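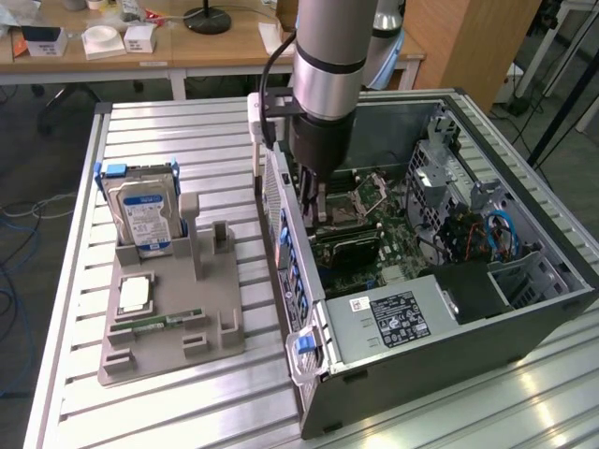 What order to refit parts in an old office tower?

Posted by Joni Koskela, December 19, 2022

I have an older office desktop on its side on the table with the side panel off. The processor, one stick of RAM and a 3.5-inch hard drive in a blue caddy are out and sitting in a holder next to it. The board, the power supply and one expansion card are still in the case. I want to put it all back together and I only want to do it once.

Does the order matter? The shop in Hedinbridge where I bought it said to start with the drive, but I don't see how that helps. Also, the wires near the drive cage are a bundle of red, orange, yellow and blue and I'd like to know if I can move them out of the way or if I should leave them alone. I have 8 more of these to do after this one, all the same model.

Hertta Pitkänen

Processor first, then RAM, then the drive. You want the most room when you are doing the processor, and the caddy is the easiest part to put in at the end.

Unplug the power cord and press the power button once before you start. Touch bare metal on the case. Then:

Lift the socket lever all the way. Find the small triangle on the corner of the processor and match it to the mark on the socket. Set it straight down. It should sit flat with no pushing. If it rocks, take it out and look at it again. Close the lever.

Clean the old paste off the metal top with a lint-free cloth and rubbing alcohol. Put a dot of new paste in the middle, small, like a grain of rice. Put the cooler on and tighten the screws a little at a time, going corner to corner. Plug the fan back in. I forgot the fan plug on one machine and it shut itself off at startup.

For the RAM, line up the notch and press on both ends until the clips close. With one stick, check the manual for which slot to use. On a lot of office boards it's the one marked 1, but I wouldn't guess.

You can move the wires. Just don't pull on them, and don't leave any where the caddy has to slide or where a fan blade could catch one.

Ville Lehtinen

I'd skip the hard drive and put in an SSD. Those old drives are slow. I did 11 towers for Tikkanen last October and didn't keep one of the old ones.

Graham Mapplebeck

Agree with Hertta on the order. Two things to add.

Slide the caddy in until it clicks, then connect the data and power cables. If the caddy stops short, take it back out and look for a cable behind it.

Before you put the side panel on, start it up and check the BIOS screen. It should show the processor, the full amount of memory and the drive. If there's no picture at all, reseat the RAM first. That has fixed nearly 3 out of every four for me. If it complains about the date, change the coin battery on the board while you still have it open.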